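Home Issues Columns Letters Subscribe Search

Stop giving the robot a better view

I've got a bit of a bee in my bonnet about wrist cameras, and I'm going to let it out here before my lab mates change the locks.

The Rasex results came out in December, and everybody got excited about the headline number: 700 demonstrations of picking parts off a conveyor, one policy, and very respectable success. Fair enough, it's good work! But the bit I keep going back to is buried in the appendix, where they pulled the overhead camera and let the arm work from its wrist view alone. The score dropped by 5 points. Five! They treat it as a footnote about robustness. I reckon it's the whole paper.

Think about what that overhead camera costs you. It has to be bolted to something, somebody has to calibrate it, and then somebody leans on the bench (me, usually) and you do it all over again. When we took our own policy from the Tokstead bench to the Dimance one, the overhead view was completely useless until we'd collected fresh data. The wrist view hardly cared. Fingers, belt and whatever's coming down the belt: the relationship between those things travels with the arm, and it's most of what a grasp is about anyway.

Now, the counter-argument, because I've heard it over plenty of bad coffee. A wrist camera can't see far upstream, and its favourite view is mostly its own fingers. True! On a moving belt that matters, and our runs fell apart once we sped things up. My answer is to give the policy some memory. We fed ours 2 seconds of history and a good chunk of the late grabs went away. I'd love to see that tried properly by a group with more patience than mine before we all go back to drilling holes in the ceiling.

What bothers me more is how we report this stuff. The Cárdenas benchmark has 42 task variations and not one of them moves the base of the robot. So of course fixed cameras look terrific. You've trained and tested in the same room, under the same lights, with the same colour of belt, and the policy has quite sensibly memorized the furniture.

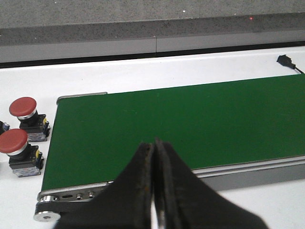 Vol. 5, No. 2

Fingertips over the green belt, with a couple of stop buttons off to the side, is plenty to be getting on with for my money. Publish the wrist-only score in the main table, next to the big one, and shift the bench before you test. If the number's ugly, I'll still read the paper.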